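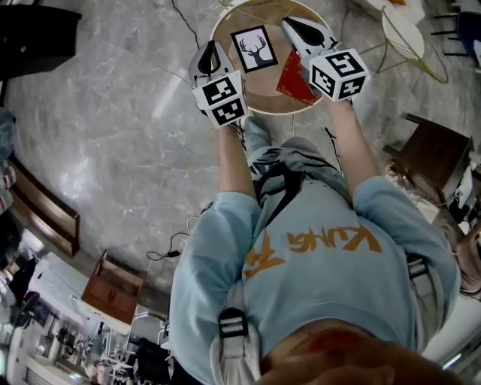

One parent asked if the sorting trays could go back to being used on the floor all year, as the low tables at Skorance are too high for the smaller children and half the shapes end up underneath them anyway. Agreed that floor use is fine as long as the mats have been swept first.

Skorance Toy Library - minutes of the August meeting
Held in the back room, 7.30 pm. Eight present.

1. Minutes of the last meeting
Agreed as correct, apart from item 4, where "three jigsaws" should read "three boxes of jigsaws".

2. Trays
The round wooden trays with the pale rims are holding up well. The square ones from Rathore have started to split at the corners and two have been taken out of use. It was proposed that we buy round ones only from now on. One member pointed out that round trays do not stack on the narrow shelf - they would have to go on the bottom of the tall cupboard, where the dressing-up box is now. Agreed to move the dressing-up box under the window and see how that goes until half term.

3. Picture cards
The black and white animal cards are the most borrowed item again. The deer card is popular, but the antlers are being mistaken for a tree by some of the younger ones. No change needed. The set should have 17 cards and the last check found 3 missing. The list taped inside the lid is out of date and will be written out again.
There was some talk about laminating. The thick borders make the cards easy to trim, but laminated cards slide about on the trays. Left for now.

4. Shapes
Flat red triangles keep turning up in the wrong boxes. Some belong to the Dravari set and some are from the old pattern game, and they are near enough the same size to be muddled. Agreed to put a pencil mark on the back of the Dravari ones. Loose shapes with no home to go in the blue tub by the door.

5. Money
Balance stands at £420. The quote from Trekitz for new trays was passed round. It includes delivery but not lids. Agreed to ask for a price with lids before ordering.

6. Any other business
The hoover bag needs changing.
Borrowers to be reminded that trays come back wiped, with the cards in their box and not loose on top.
The key to the tall cupboard is on the hook behind the kitchen door.

Next meeting in October, same time. Meeting closed at 8.40 pm.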